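Ticket: Play kitchen table, room Nindura — items missing from set, surface stains
Opened by: Eldana Kassa
Priority: low
Status: waiting on parts

Thursday, 9:10
The toy food set on the white table does not match the packing list from Rosiden. The list gives a ketchup bottle, a colander, plates and assorted fruit. I went through the fruit first. Both the orange and the strawberry have a cut-face version on the list, and only the orange has turned up. Box and tray checked, nothing under the liner.

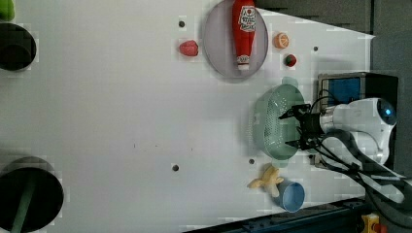 The second problem is the ketchup bottle. It rolls off a flat surface when the table is bumped, so it has been kept on a plate as a workaround. The raised rim holds it. The plate marks easily and I would like a spare.

11:40
Wiped the tabletop with the Nister cleaner, diluted 4 ml to 600 ml of water. Faint pink marks remain near one of the holes in the top. Second pass with plain water, no change. The colander was washed separately, drained and put back in use.

14:05
Contacted Rosiden. They asked for the batch code, which should be on the carton flap — the flap was torn off at delivery. Sent them the order number instead. Replacement fruit ships in bags, minimum order 500 g.
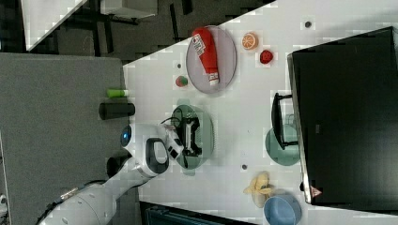
Damian Nägeli: The pink marks are dye from the older strawberries. We had the same on the Yau table in January. Baking soda paste, ten minutes, soft cloth. Do not use the scouring pad, it dulls the finish. Also, the cut strawberry was dropped from the set and the packing list was never updated, so close that part.

15:30
Paste applied, marks gone. Missing strawberry closed as a list error. Spare plate still on order.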